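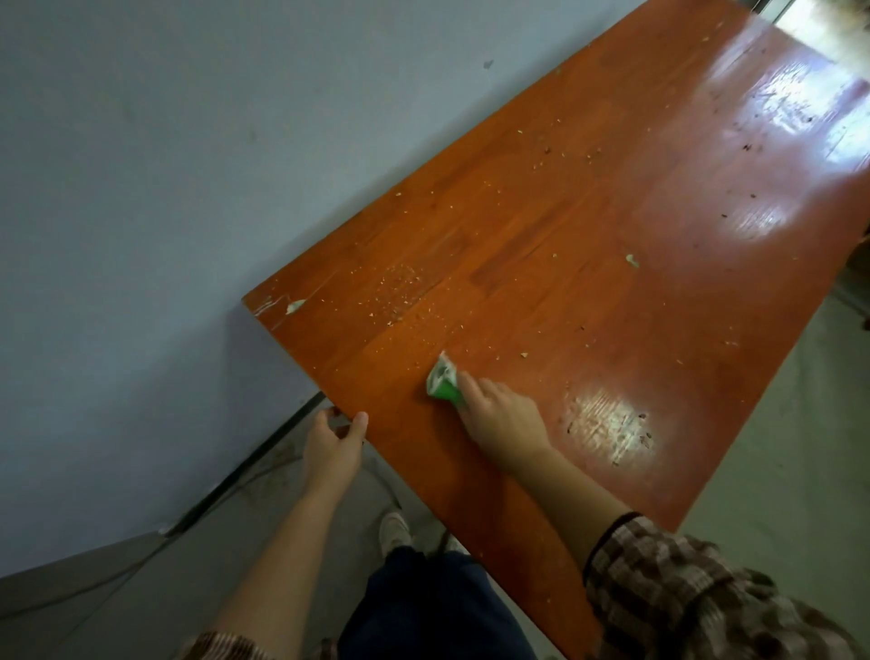 Is the December book swap still on at Mustton Books?
It is, in the back room at 7 pm, up to 2 boxes a head.

Ezekiel Dvorak wrote on 24th October:
> Last year I went home with more than I brought, including an 1878
> hymnal I can't sing from. Are we capping donations? And is Érica
> Brandão still reading from her new one?

Ezekiel, the cap is above and it has your name on it in spirit. Érica is reading for 12 minutes, by her own watch, which runs generous. Anselmo is bringing the Lindico paperbacks nobody claimed last time, so please claim one. Colour of spine is a perfectly good reason.

The hymnal may come back, but only if you take the atlas.

Send me your titles if you want them on the list at the door. Mysteries go on the left.

Tarcísio Portela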